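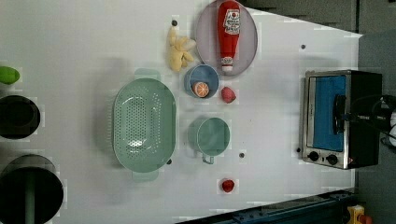 # Trying out the Pesonlow kitchen kit: our project report

For our December project we were asked to pick a teaching product, use it the way a school would, and write down whether we'd tell another class to get it. We chose the Pesonlow kit from Barkell, mostly because all of us like to cook and the idea of an arm putting toy groceries away sounded like a nice way to spend an afternoon (it ended up being a good many afternoons!).

## What we wanted to find out

The kit is sold as a lesson pack that works with an arm the school already has. Ours is the one in the Pover lab. We wanted to know how long it takes a beginner to get going, and whether the toy food is any good for practicing pick and place. The price is $3,000 for the full pack, so we felt we should be a bit picky.

## How it went

Setup took us 2 hours, and most of that was spent on cables – the guide has one small drawing for them and we read it wrong the first time. After that the Lumbao software found the arm right away, and we were teaching it positions before dinner.

We ran 13 tasks in all. Putting the orange slice in the blue bowl was the one we practiced first, and we'd still suggest it as a starting point. The ketchup bottle across the lavender plate was a lot harder than we expected, as the gripper kept coming down on the cap end and tipping it. The strawberries are small, so you have to be patient with the height setting. The plush banana was everyone's favorite because it forgives almost anything.

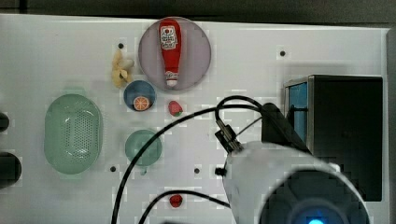
*Figure 2. The table between runs, with the arm at the lower right.*

## What we would change

We'd ask Barkell for longer cable clips and a better page on routing, because a cable lying across the table is one more thing to plan around. A printed mat showing where each item goes would help too. We used 4 different layouts and had to set each one up from memory, and they never came out quite the same.

## Would we recommend it?

Yes, for a class that already has an arm and somebody around who has used one before. For a complete beginner group we'd say borrow a pack first, try the orange slice and the banana, and see how you like it. Our task notes are in the project folder, and the next class is welcome to them.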